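Filed under: Talks / Waste at work

Speaker notes, Kukthorpe office, 10 minutes

Good morning. Start with the cardboard. Last year we put out more than 300 small boxes, and most went in general waste. Ask who has a box under the desk now – wait for hands. 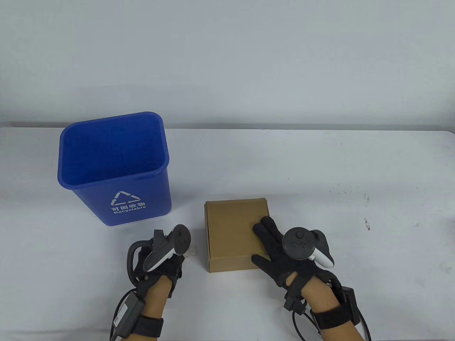 Then the rule: closed boxes take the space, so please open and flatten them before the bin. At Skurnivstead they do this already. Their blue bin is emptied every second week.

Leave time for questions about tape.

© Britine. Back to top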